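Shared workshop's robot hand gets its first open evening
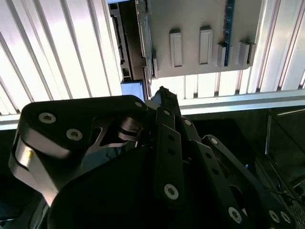
The black gripper at the Mellness workshop, with the grey tray and ribbed white panels overhead.

Apr 6, 2019

If you have walked past the old Lasard building lately and wondered why the lights are on so late, the answer is a robot, and a rather handsome one too. Members of the Mellness shared workshop have been building an automated bench there since October, mostly in the evenings and fuelled by a frankly alarming quantity of tea, and last week they opened the doors so that the rest of us could come and have a nosey.

The part everybody wanted to see up close was the gripper, a big matte black affair of plates and linkages held together with silver bolts. Aurelia Prantl, who has led the build from the start, was kind enough to explain it to your correspondent twice (the second time rather more slowly).

"The fingers were the bit I lay awake over," she told us. "You change one link and then everything else wants changing as well, so you end up back at the drill on a Sunday night, wondering what you did with your hobbies before."

The project has cost £2,456 so far, of which £782 came from the Grillgate summer fair, and some 35 people squeezed in for the open evening, which made for a cosy time of it! The group would now like to raise another £600 to finish the wiring and put up proper shelving.

Anyone who fancies lending a hand, experienced or otherwise, is welcome on Thursdays from seven. Use the side door on Aebischer Lane and knock loudly, as the radio is usually on.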